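Home Staging and Small Displays
Session 4 handout: The Table Against the Wall
Instructor: Trinity Thibodeaux
Gutenley Continuing Education, June term

Before you read any further, get out the floor sketch you made for homework. If you didn't make one, draw it now on the back of this page and we will all pretend.

1. Where we left off

Last session was seating, and we ran out of time in the middle of the Ocampo assignment, so a recap for those who left at the break. Ocampo is our made-up client file: a renter with a spare room, two tables, a pale wall, and a strong wish for the room to "feel like an office but nice." You will meet this sentence in working life. It means the client has looked at a lot of photographs of offices in which no one has ever opened an envelope.

The budget is $200, including anything you bring home and then decide is "really more for the hallway." Several of you spent $110 of it on a lamp. It was a good lamp. The exercise from here on is what you do with what's left, which for most of you will be things the client already owns.

2. Two surfaces, one job each

When two tables stand one behind the other, people treat them as a single large table and spread. By the end of a month the back one is storage and the front one is also storage. Decide early:

Back table: things that stay. Upright books, a shelf, one large flat object. You should be able to ignore it for a week.

Front table: things that get touched. Notes, trays, the laptop, whatever is being worked on today.

The gap in height between the tables is useful if there is one. Even a small step down tells the hand where to stop. Vasilică Mocanu, who taught this course before me and whose binder I inherited along with his stapler, wrote in the margin here: "A level table is an invitation." He did not say to what. I have left it in for four years out of respect.

Pale tables against pale walls are forgiving in one way and brutal in another. Dust vanishes. Everything else looks like evidence. A single pen on a cream tabletop can be seen from the door, so put the pen somewhere on purpose.
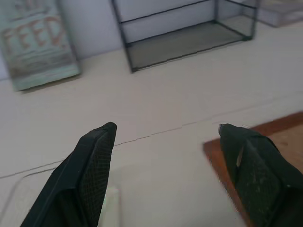

Clearance is the part students skip. Leave an area of open surface at least the size of the largest thing you plan to use there, plus room for your forearms. Measure it. The Ocampo brief asks for 40 inches of clear width on the front table, and I will be checking your sketches with a ruler, having been told last year by three separate people that their forty was "a visual forty."

Seams count as edges. If your surface has a join in it, don't park something across the join. It will rock, or it will look as though it's about to, and the client will mention it every time you visit.

3. Books as objects

A word to the readers in the room, of whom I am one: for the purposes of this session a book is a rectangle with a color. You may feel bad about this on your own time.

There are two honest ways to put a book on a table. It can stand, or it can lie down. Leaning is a kind of standing, and it needs a wall behind it and a cover stiff enough to hold its shape. Hardcovers lean. Paperbacks slump gradually and end up looking unwell.

For a leaning book, choose a cover with one big element that reads from across the room. A short title in large letters is ideal. Small type is wasted at this distance, however beautiful, and a busy cover turns to oatmeal.

For a flat book, go thick. A thin book lying flat looks dropped. A thick one looks as if it has a lease. Photographs on the cover are fine here, black and white especially, as they behave themselves near other things.

Please do not fan the books. Please do not turn the spines to the wall so the pages make "a neutral moment." I gave an entire evening to this in the spring and somebody still handed in a neutral moment.

4. Empty frames, empty shelves

Wire shelving causes more anxiety than anything else in the course. Students see an open rectangle and begin filling it before their coats are off.

Leave it alone for a day. An open black frame against a light wall is already doing a job, in that it gives the eye a dark outline with air inside it. If you fill it, you've got a crowded box. If you put one thing in it, you've got a box with a thing in it, and the thing had better be good.

A glass base helps the frame seem lighter. It also shows fingerprints with a clarity that could be used in court. Wipe it last, after you've stopped moving things around. You haven't stopped yet, so wait.

Height matters too. A tall piece on the back table wants something low next to it. If everything on the table reaches the same height, you've built a fence.

5. Paper, and its containment

Now the Gravel problem. Gravel is the name this class uses for small loose items that migrate across a surface: receipts, clips, coins, the little bag of spare buttons. Sticky notes are the worst form of gravel, because they arrive one at a time and each of them is important.

You have two tools.

The tray. Shallow, rounded if possible, and clear if the table is light. A clear tray lets you see what's in it, and that is also its drawback. Keep to one color of note. Two notes in a tray can look like a plan. Nine look like a tray that has given up. Empty it on a schedule, and by schedule I mean an actual day that you could name if I called on you.

The board. Cork, with a frame around it, in a tone that has some relation to the rest of the room. You can hang it or lay it flat. People are suspicious of the flat board, but on a deep table it works well. You can pin straight down, you don't need to put holes in a rented wall, and when company comes the whole thing can be picked up and slid under a bed like a pizza.
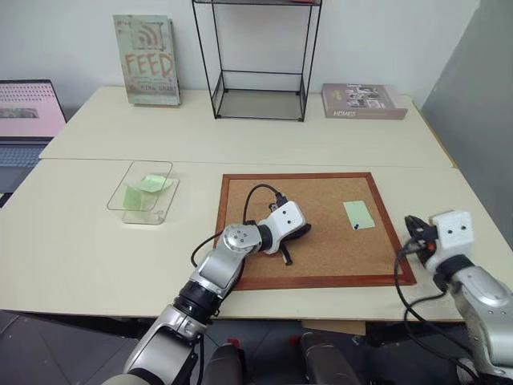 Pin at a corner. A pin through the middle of a note goes through whatever you wrote, and it's always the phone number. A corner pin will let the opposite edge lift a little with time, and if that bothers you, use a second pin and accept what it says about you.

Put the first note off center. A note dead in the middle of a board leaves you with four awkward strips and no good place for the second one. Start toward one side and work across. Pin color should either match the notes or be clearly darker. Mixed pins from the assorted tub look cheerful for an afternoon.

Notes move from tray to board when they become something you have to do. They move from board to wastebasket when you have done it. There is no third direction. They don't go back in the tray to "rest."

6. The laptop question

Every room we stage will have a computer in it, and every portfolio photo pretends otherwise. For this course the laptop stays in the sketch.

Put it at one end of the front table, angled slightly inward. The middle of the table belongs to the work. A laptop in the middle turns everything else into things beside a laptop, and the board you spent an hour positioning becomes a coaster. Think about where the cord goes. If your sketch has no cord I will draw one on it in red.

7. In-class exercise (pairs)

Use the kit on your table. Each kit has a tray, a board, notes, pins, and a selection of books from the discard cart, so the titles are not my fault.

Set the back table first and don't touch it again. Then do the front. One partner places, the other stands at the doorway and is allowed to say only "left," "right," or "no." Swap after ten minutes. If you are still speaking, take a photo from the doorway for your folder.

Then remove one object. Most pairs find the arrangement improves. A few find it gets worse and put the object back, and that's fine too, though I'd like a written sentence on why. "It looked sad" has been used.

8. For next time

Finish the Ocampo front table at home with whatever you own. Bring your sketch to scale, with the tray and the board marked and the clear width written in.

Read the Brondo chapter in the course packet, on corners and partitions. It is long and he is very sure of himself. Skip the section on mirrors, which we will do in person with an actual mirror and less Latin.

A panel set at an angle will come up in the discussion, so have an opinion about what it does to the end of a table. "It blocks it" is a start.

The lamp people should bring their receipts.

Handout revised 31 May 2025. Earlier copies say to pin at two corners; cross that out. Spare kits are in the closet by the sink, bottom shelf, and the tub of assorted pins is staying in there.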